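Zillar Opens Simulation Lab to Visitors for Household Robot Demonstration

Zillar will hold an open day at its simulation lab in September, the company said Monday. Visitors will be able to follow household robot trials as they run in virtual rooms and speak with the engineers who build them.

The demonstration uses Kadata, the company's in-house room generator. Kadata currently holds 301 room layouts and 1,877 object models. Each trial places a simulated robot in one layout and gives it a short written task, such as finding an item or moving it to another room.

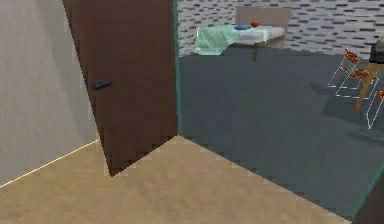
Trials are scored on path length, contact with furniture and final object position. A trial that exceeds its time limit is stopped and logged as incomplete. Logs are kept for all trials, including those stopped early.

Layouts combine standard furniture with loose objects on floors and tabletops. Object positions are changed between trials – wall and floor finishes can be changed as well.

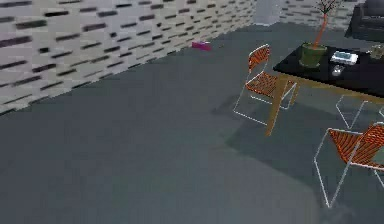
Program for Visitors

Sessions begin at 10 a.m. and are limited to eight visitors each. Every session covers navigation first, then object handling. Visitors may choose a task from a printed list and watch the robot's view on a shared monitor.

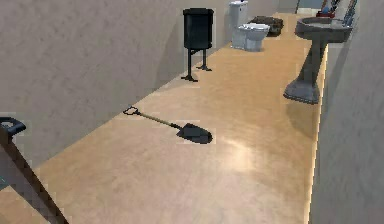

Robot arm and shovel in a simulated room, Kadata.

"We will run the same software build that we use for internal testing," said Heino Bite, head of simulation at Zillar. "Failed trials will stay on the monitor with the rest, and visitors can ask to see the log."

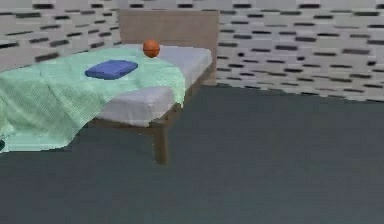
Keltex, which supplies the computing hardware, will present a short talk on rendering load after the morning sessions. Lepik, a testing partner, will explain how the 802 tasks in the current set were written and checked.

Admission is free. Registration is required and can be completed at the Zillar front desk or through the company's events page.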